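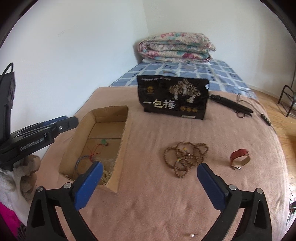 *A folded quilt, a pink blanket and an open cardboard box: sorting at bed height.*

We're Pelow, a small home-sorting service, and we love a bed covered in bits and bobs! Cables, packets, boxes that once held something else, the hair things that never quite fit a drawer. Most homes have a muddle like this, and we have spent happy years helping people get through theirs.

## How we started

Pelow grew out of Marras, a little shop that sold storage boxes and baskets. Customers kept asking the same thing at the till: lovely box, but what do I put in it? So we began going round to people's homes to help, first on a few afternoons and then most of the week. The shop closed its doors on 23/06/2018 and we opened as Pelow that September, with one van and a very large roll of labels.

Since then we've sorted 690 rooms. Bedrooms are still our favourite, probably because the bed makes such a good worktop. It's wide, it's soft (nothing rolls off and smashes) and you can see everything at once.

## What a visit is like

We come to you, and we start small. One drawer or one shelf is plenty for a first go. Bedding gets folded and stacked at the far end, out of the way, and everything else comes out on to the blanket. Then an open cardboard box goes on one side for anything that belongs together. We don't buy special containers for this part. A plain brown box does the job, and you can write on it.

Cables are the bit people dread and the bit we enjoy most! Coil each one loosely, keep it with the thing it charges if you know what that is, and put the mystery ones together in one place. Braided leads tangle if you so much as look at them, so we do those last, with a cup of tea.

Packets and gift boxes get stood upright so the fronts can be read. Jewellery boxes, snack bags, it makes no difference. You'd be amazed how much faster the choosing goes. 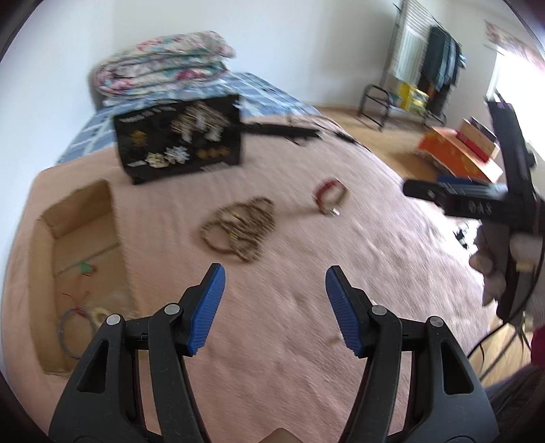 ## Who we are now

There are 33 of us these days, working in pairs across 41 towns and villages. Everyone learns on our own two-day course, Grovau, which covers folding, lifting, labelling and (most of all) listening. We never throw anything away without asking, and we never hurry anyone over a keepsake.

## Pretent evenings

Once a month we run Pretent, a friendly evening class where you bring a bag of muddle from home and sort it at a big table with other people. The last one had 69 bookings and a long, cheerful argument about how to fold a quilt. Places are free for anyone who has had a visit from us, and beginners are very welcome.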